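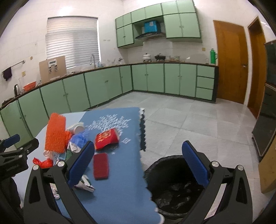 *The blue table in the kitchen, bin on the floor beside it.*

Hello all,

Replying to Chiharu's message from the other evening, which I've quoted further down so you don't have to go hunting. Sorry it's taken me a while, I've been at my sister's in Shibata and her internet is hopeless.

> From: Chiharu Tsuchiya
> To: the Jivico household list
>
> Has anyone found a sensible way of clearing a table that everybody dumps things on? Ours gets wrappers, receipts, sponges, the lot. I start at one end and by the time I reach the other I've picked half of it up twice. Also, do you bag your rubbish as you go or make a heap first? My husband is a heap man and I can't bear it.
>
> And a second question for Reiko. Is it worth buying a wipe-clean cover, or should I stick with cloth? The Dellel one is 1,828 yen and I'm dithering.
>
> Chiharu

Well, I'm with you on the heap! We tried it for most of December and the heap just became another thing living on the table. Now the bin comes to the table. I drag it right up to the side, put a fresh bag in, and anything that is plainly rubbish goes straight over the edge. Wrappers first, then odd scraps of paper, then plastic bags once I've given them a squeeze to check there's nothing inside (I lost a house key that way, and Shigeru still brings it up).

Paper packets I leave till later. If there's printing on one I like to read it before it goes, and the red and gold sort I always open. Siu-fong once put a perfectly good New Year envelope out with the recycling and had to go down in her slippers to get it back, so no apologies for being fussy there.

Then the things that are staying. Sponge and scrubbing brush go to the sink together, cup goes to the sink as well, cloths go in the wash basket by the door. I do try to do it in one trip. I don't always manage it.
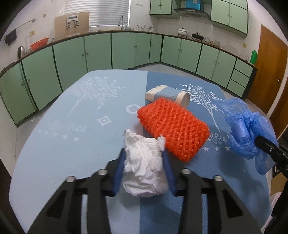
Tissues are my real bugbear, because you can't always tell a screwed-up tissue from a small cloth until you've got hold of it, and I have put both in the wrong place. A tissue through the washing machine is a whole evening of picking bits off black trousers. So white crumpled things get picked up singly and looked at before I decide. It does help to have a plain-ish cover underneath. Ours has the white trees and the little stars on it, and where the print is faint on the pale side a bit of white fluff can sit there for days before I spot it, whereas anything orange or red shouts at you from across the room. If I were buying again I'd go for the darker blue all the way across.

On covers generally, Chiharu, I can't speak for Reiko, but I wouldn't pay the Dellel price. Wumia had a wipe-clean one for 993 yen when I last looked and the edges seemed just as well finished. Measure the drop first though — mine hangs down on one side and I've caught it with my hip more than once while carrying a tray. Sadao uses clips on his. I've never got on with clips.

How long does it take you, by the way? With two of us it's about 3 minutes if we don't stop to talk, and we do stop to talk.

Reiko, over to you for the cloth versus wipe-clean question. And has anybody got a spare lid for a round bin? Ours vanished in the move and I've been making do without.

All the best to everyone, and Siu-fong, I still have your cake tin,

Kawaguchi (the wife, Shigeru doesn't do email)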